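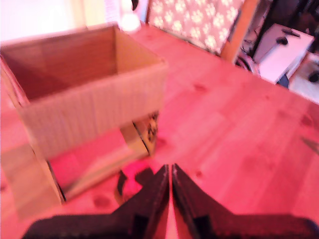
What does the Plumetti planner do?

It turns a target pose into a timed joint trajectory and sends it to the arm controller in segments. Each segment is checked against the current collision map before release. If the check fails, the arm holds its last safe position and a new plan is requested.

Which version does this page cover?

Release 6, as built by Celtident on 11 May 2022. Settings marked "legacy" will be removed in August.

Why does perception report the wrong object class?
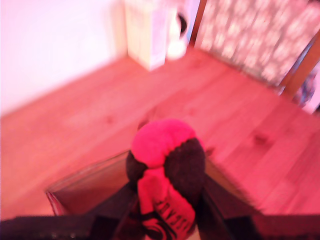 Tse, the perception module, segments by colour before it looks at depth. Two strongly different colours on one item can therefore come back as two items. A soft red and black thing held in the gripper is a typical case, and a strong pink cast over the floor makes the red boundary harder to place. Set merge_held to true so that everything between the fingers is treated as one object, and correct the white balance before changing any thresholds.

Can I switch off the blur filter?

Yes, with blur_reject = 0. The default is 12. With the filter off, Tse passes every image to the pose estimator, and the error on small objects will rise. We leave it on for grasping and off for logging - the log should keep everything.

How often is the grasp pose updated?

At 10 Hz during approach. The planner ignores updates once the fingers begin to close. 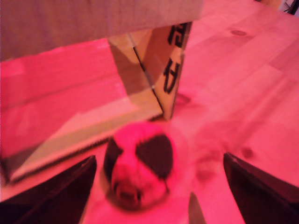
If the last update is older than 2 control cycles, the close command is refused and error STALE_POSE is written to the log. Check the clock offset between the two machines first.

Where do I send bug reports?

Use the Pedumham tracker. Attach the planner log and your configuration file.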